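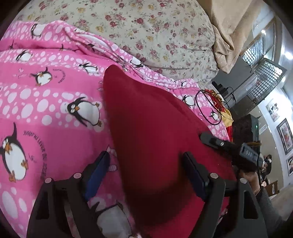
Slide 4: Cloth pinch, hand-held gripper

Start with the grip. Two parallel fingers, blue pad on each, a fold of the red cloth held between them. Frame is black with open cutouts. Fingers press on the cloth from either side.

Say why the bed. Soft surface, patterned sheet, other fabric lying close by. Trasine was tuned on a plain bench and gave poor cloth edges on prints. Penguins are a fair test.

Figures: 3917 grasps logged at home since August, nearly 14 hours of recording. Thin cotton is still the worst case. The fingers pick up the sheet along with the cloth.

Pads: on version 2 now. Version 1 was harder and slid on satin. Abundio Rosales cast the new ones in the shared workshop; mould files are in the Flevent folder.

Pause for questions on pads only. Motor drive is slide 5.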